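Unit 4: Drinking water and daily fluid balance
Handout for week 6. Read before the seminar.

4.1 Where the water goes

The body loses water through urine, sweat, breath and faeces. Breath alone takes 300 ml or more on a cold, dry day, and people rarely notice it. Most of the loss is made good by drinking. The rest comes from food: cucumber is 95 per cent water, bread much less. 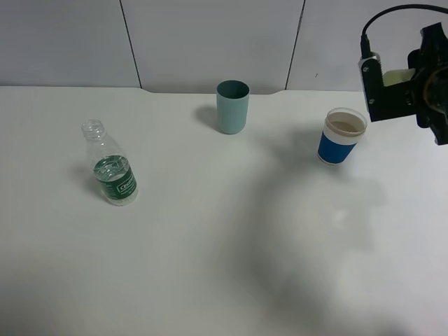 Thirst is a fair guide for healthy adults. It works less well in older people, who may be short of water for some hours before they want a drink. Kidney function also falls with age, so the margin for error is smaller.

4.2 Keeping an intake record

You will keep a record for one full day. Use the Crenshaw sheet from the unit folder.

1. Write down the time of every drink, including sips taken with tablets.

2. Measure your usual cup once with a kitchen jug and note what it holds. Small bottles are often 500 ml, but read the label.

3. Tea, coffee, milk and squash all count. Enter them in the same column as water.

4. If you leave part of a drink, estimate what is left to the nearest 100 ml and take it off. 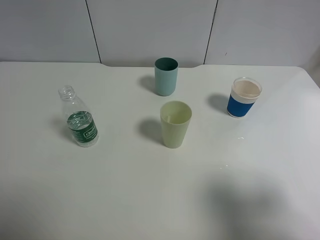
5. Add up the column at bedtime and bring the sheet to the seminar.

4.3 Reading

Flestau reader, chapter 3, up to the section on salt. The part on sports drinks is optional. Sheets from the November group are in the folder if you want to see how others set theirs out.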